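Review: Tritovell Good Practice Guide for Hand-Held Gripper Work in the Home
Bireo Standards Desk
July 6, 2025

The Tritovell guide sets out rules for people who record household tasks with hand-held grippers. It runs to 70 pages and costs 300 dollars for a site license. We read it with one ordinary job in mind, moving packaged snacks into a clear container on a bed.

Setup and work area

Section 2 asks that the container be in place before recording begins and that the surface be left as the household keeps it. Patterned bedding is allowed, and we agree with that choice. The guide is weaker on clear plastic. Transparent bags and glossy film catch bright reflections, and the text gives them one short paragraph.

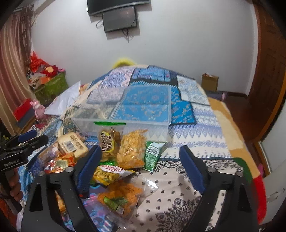

Grip and handling

The rules on grip are the best part of the guide. Operators are told to open the jaws fully on approach, to close on the firm part of a package, and to keep away from the loose ends of the wrapping. Cylindrical items have their own page. A wrapped roll should be taken across its width, with the label left uncovered where possible. The companion Fornness checklist covers the same ground in 8 lines and is easier to use at the bedside. 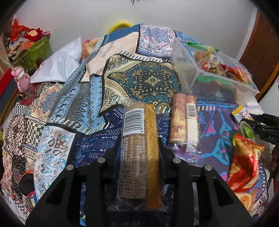

A snack roll in clear film between the gripper fingers, barcode label in view.

Shared work areas

Where two grippers are in use, the guide requires operators to agree on who reaches first. It does not state a minimum distance between tools. The Mousavi edition, due in December, is expected to add one.

Records

Each session must be logged, with a limit of 2,000 entries per file. The form is clear, although it has no field for damaged packaging.

Rating

Recommended for teams that already have trained operators. New teams should obtain the Fornness checklist as well.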